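Flollurton Workshop: Gripper Arm Walk-Round, August 2023
Cell: Clisik bench
Inspected by: Golshifteh Ghorbani
Comments answered by: Ilari Kettunen, where he could be found

Marks used: OK, FIX, STOP. "Sort of OK" was used eleven times on the July sheet and has been withdrawn.

1. Before going near it

1.1 Emergency stop within reach of the bench. OK
Nothing hung on it this time. The coat hook is on the other wall and remains free of charge.

1.2 Emergency stop tested under power, arm moving slowly. OK

1.3 Floor line visible all the way round. FIX
Worn away by the door, exactly where people walk in. Repaint before the next booking.

1.4 Name and phone number of the person in charge on the board. FIX
The board says "Ask Ilari". Ilari's number is not on the board.
IK: Added. Please text first.

2. Speed and force

2.1 Teaching speed limited to 200 mm per second. OK

2.2 Grip force set for the softest item in the job, not the hardest. FIX
It was still on the setting from the Turunen job, which was metal brackets. Anything papery would have come out as confetti. Set back to 20 per cent and saved under a name that means something. The old file was called "new new".

2.3 Setting written on the job card. FIX
Job card found. Setting not on it. A phone number for a curry house was.

3. Gripper and wrist

3.1 All visible screws present and seated. OK
Check by hand with the proper driver. Looking at them sternly does not count as a torque check.

3.2 Finger plates free of cracks, burrs and old glue. OK

3.3 Linkages move freely with the power off. OK
Slight click on the left side at full opening. Same click as July. Logged again so that it feels noticed.

3.4 Cables at the wrist clipped back, no loops that could catch. FIX
One clip missing. Tultent sell them in bags of 485, for reasons of their own, and we have most of a bag in the second drawer.

4. Holding light or awkward items

4.1 Item gripped well inside the jaws and held for 8 seconds before any travel. OK

4.2 Thin or crinkled items lifted clear of walls and containers before the wrist turns. See comment.
Watch the item's top edge as well as the fingers. People steer by the gripper and forget that whatever it is holding sticks out further than the gripper does.

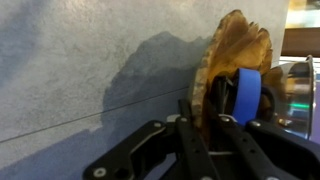
Item 4.2. Crinkled brown piece in the jaws with a blue band in front, clear container close by on the right.

4.3 Shadows allowed for when judging distance by camera. FIX
A strong lamp throws a shadow a good deal bigger than the item. Two people in July stopped the arm for a collision with a shadow. I would still take that over the other kind of mistake, so no telling off, but the lamp is to be moved and the drill repeated.
IK: One of them was me.
GG: I know. It was in the log.

4.4 Clear containers marked with a strip of tape or a label if they stand in the working area. FIX
Cameras are poor at seeing clear plastic and so is everyone on a Monday.

4.5 Nobody reaches in to straighten an item while the jaws are powered. STOP
Seen once during this inspection, with the words "it's only a little nudge". Work was halted and the rule read aloud. Pause, power off the jaws, then nudge as much as you like.

5. Afterwards

5.1 Arm parked, jaws open and empty. OK

5.2 Log filled in by the person who ran the job. FIX
"Fine" is not an entry. Put what was picked, at what setting, and anything that stopped it.

5.3 Key out of the controller and in the cabinet. OK
The cabinet was also locked. I have noted this with some surprise.

Result: may be used once 1.3, 2.3, 3.4 and 4.4 are closed. 4.5 to be raised with everyone who has a key, including those who think they already know. The lamp in 4.3 can wait until the extension lead comes back from the office.

Signed: G. Ghorbani
Seen: I. Kettunen (number now on board)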